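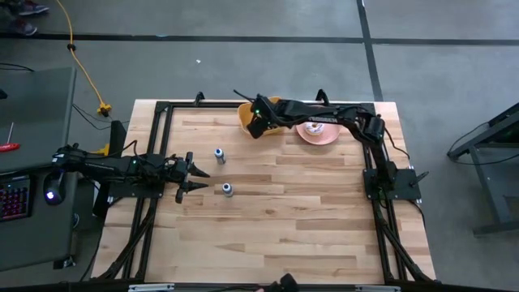 January 24, 2022

Visit to the Dororau laboratory, Prandville. Attended on behalf of the Office of Workforce Programs. Arrived a little before nine and signed in at the front desk, where I was given a badge, a visitor agreement and a parking slip that had to be stamped before departure. The agreement ran to two pages. I read both before signing, as our legal office has asked all staff to do after the difficulties with the Csizmadia agreement last spring.

The laboratory occupies the ground floor of a former print works. Parking is at the rear and the entrance is at the front, a walk of several minutes in cold wind. I have made a note of this for colleagues who may be making the same visit.

We were received by Nassoro Tanui, who directs the training program and conducted the whole of the morning. He opened with a short account of the Nimero project, under which the laboratory prepares two-armed work cells for simple handling tasks and trains operators to run them. The current course lasts 13 weeks. I had understood from the correspondence that it was longer, and our budget paper will need to be corrected.

The demonstration followed. Visitors were asked to remain behind the black stripe on the floor, and to keep bags and coats in the outer room. The cell is of modest size: a wooden tabletop in a black metal framework, with one arm mounted at the left and one at the right, facing each other across the work surface. Each arm ends in a gripper. I had expected something considerably larger, and I believe several of the other guests had as well.

The objects chosen were ordinary household ones. There was an orange-yellow basket toward the rear, a pink plate with an iced donut on it, and two small bottles with white tops. Mr. Tanui explained that the exercise was to place items in the basket, and that the two arms were to divide the work between them. He asked us to watch how each arm approached an object, and in particular how it was positioned before the gripper closed. At one point the right arm had reached across the rear of the table and held its gripper directly over the basket, while the left stood with its fingers open, short of the bottles. He used the moment to speak about shared space. An arm that reaches over the middle of the table limits what the other may do, and operators in their first weeks tend to overlook this.

Questions were taken after the second run. A representative of the county asked about supervision. Mr. Tanui replied that a trained person is present at all times when the arms are powered, and that the laboratory has no plans to change this. I asked about the number of practice sessions required of each trainee. The figure is 400, of which a trainee must complete 396 to the standard before sitting the final assessment. I asked him to repeat it, as the margin appeared narrow. He confirmed it and said that sessions failed early in the course may be taken again without penalty. This should be stated plainly in any material we issue to applicants.

There was some discussion of whether prior technical experience is needed. It is not a condition of entry. Trainees are expected to use a keyboard with ease and to read written procedures in English. Applicants who wear glasses are asked to bring them to the first interview, a point which had been left out of the earlier notice.

Coffee was served in the outer room. I spoke with the county representative about transportation for trainees living north of the river. The last bus leaves before the evening session closes, and she was not aware of any plan to extend the service. I undertook to write to the transit office. I also collected three copies of the course outline, one for the file and two for the deputy director.

The visit closed shortly before noon. Mr. Tanui offered a second date for members of our office who were unable to attend, and suggested the end of January. I said that I would reply once I had consulted the calendar.

Matters to be taken up: correct the length of the course in the budget paper; obtain the assessment standard in writing; letter to the transit office regarding the evening bus; reply to Mr. Tanui on the second visit; claim for mileage. The parking slip was not stamped and I have had to telephone the front desk about it.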